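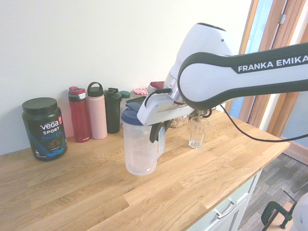 Guides / Upholstery & Fabric
4 min read

How to read a fabric rub count before you pay for it

Every upholstery seller has a big number to show you. Treat it the way you'd treat the mileage on a car ad.

1. Ask which test it was. Martindale and Wyzenbeek use different machines and different motions, and there is no honest way to convert one into the other. If the label says "rubs" and nothing else, write to the mill. I did this with Ullberg in February and got a brochure back. The second email got me the test report.

2. Find out what was tested. A report may cover the base cloth before the stain finish or the backing went on. Funum lists one figure for a whole range of 11 colors, and I doubt they ran all of them. Ask for the date and the finish.

3. Ignore the very high numbers. Past a certain point they tell you little about a sofa in a family room. Seams split, piping wears and velvet gets crushed, and a rub test on a flat swatch covers none of that.

4. Get a real sample. The tiny squares stapled in a book are useless. Pay for a piece big enough to wrap over a seat cushion and leave it there for 2 weeks. Sit on it in jeans. Let the dog up if the dog is normally allowed up.

5. Check pilling separately. It has its own grade, usually 1 to 5, with 5 the best. Sellers who put the rub count in bold often leave this one out – Osta does, though they'll send it if you push.

6. Look at the back. Hold the sample to a window. If you see a lot of daylight through a cloth sold as heavy duty, ask why.

None of this will settle color fading, and I wouldn't trust a showroom's word on that either. Ask for the lightfastness grade and keep the answer in writing with your order.

Updated 13th March

Contact | © Azimi Interiors Notes | Back to top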